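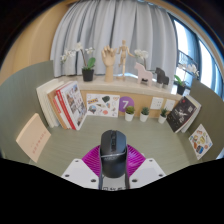
Should we keep collecting on one desk until it's solid, or move to new desks right away?
Move right away. A policy that has seen one desk 600 times learns the desk, and we find that out the first time we change rooms.

That's the short version for anyone skimming. Long version follows, because Przemysław asked a good question and I've been itching to talk about this!

Przemysław Pawlak wrote:

> Hi all,
> I read the notes for the December round and I'm a little lost. We had
> planned to do every mouse demo at one station so the numbers would be
> comparable. Now Percy's sheet lists 28 desks. Doesn't that make it
> harder to tell a bad demo from a hard desk? Also, do we want the
> clutter cleared off first? At Broltgate we always cleared it.
> P.

OK, taking these in order.

On bad demos versus hard desks: yes, it does get harder, and I think we can live with that. What helped us at Temurby was having each person do a short warm-up on the plain bench before going out to the real desks. If somebody's warm-up replays fine and their desk demos don't, look at the desk. If the warm-up is shaky too, go back and practice the squeeze. It takes a few minutes and it has saved Danuta a pile of relabeling.

On clutter: please leave it! Books, plants, figurines, stickers, whatever the owner keeps there. The mouse is the target and everything else is what the policy has to learn to look past. A desk with a row of books on one side and little succulents along the back is a great desk. I would only move something if you'd knock it over, and then note it in the desk log so the next person leaves it moved.

A few things about the grasp itself, which the notes don't cover well (my fault, I wrote that page):

Take the mouse by its left and right sides, with a finger strip on each. Top-and-bottom grasps look fine in the video but the wheel gets in the way and the release is ugly.

Try to lift it high enough that the view shows desk under it, then hold still for a beat before you move on. Itzel's segmenting script looks for that pause, and if you rush, it glues the lift and the place together.

Vary where the mouse starts. We had one batch of 93 demos where it started in the same corner every single time, and the model went to that corner with total confidence whether there was a mouse there or not. It was very funny and we threw the batch out.

Black mice are still our weak spot, by the way. Glossy ones especially, when there's a window behind the desk. If you have the choice between a black mouse and a white one, take the black one, and do some with the curtains open and some with them closed.

As for comparing numbers, Oliwia has a nice plan. She's holding out 7 desks that no one collects on at all, and every checkpoint gets scored there. So the comparison Przemysław wants still exists, it just lives in the test set. The list of held-out desks is pinned in the Pringle folder. Please check it before you set up anywhere, I nearly recorded on one of them myself.

One open question from me: do we want failed grasps kept in? Percy says keep them with a tag, Danuta says drop them at upload. I lean toward keeping any where the person recovers and finishes the lift, because those recoveries look so useful. But I haven't trained on them yet, so if anyone from the Drulura side has, please write back with how it went.

Uploads go to the same place as last round. Desk name first, then your initials.

Itzel, can you confirm the script is fine with the longer clips?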